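**Do you ship the plates outside the US?**

Not yet, sorry! I tried it twice and both boxes came back to me in March, so for now Plumlow is US only.

**Can I put them in the dishwasher?**

Yep, mine go in every night. Top or bottom rack, I've never been fussy - just don't let them knock against each other, because the rims are where chips start.
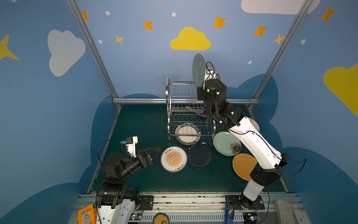

The one exception is anything in the Charvát glaze. Wash those by hand with a soft sponge and let them air dry.

**What about the microwave?**

Fine for up to 2 minutes. After that the foot gets hot, and I've burned my own fingers enough times to warn you.

**Who makes them?**

I throw and trim everything, and Nilton Apaza does the glazing (he's much more patient than me!).

**How much is shipping?**

Free over $70. Under that, the cart works it out from your zip code.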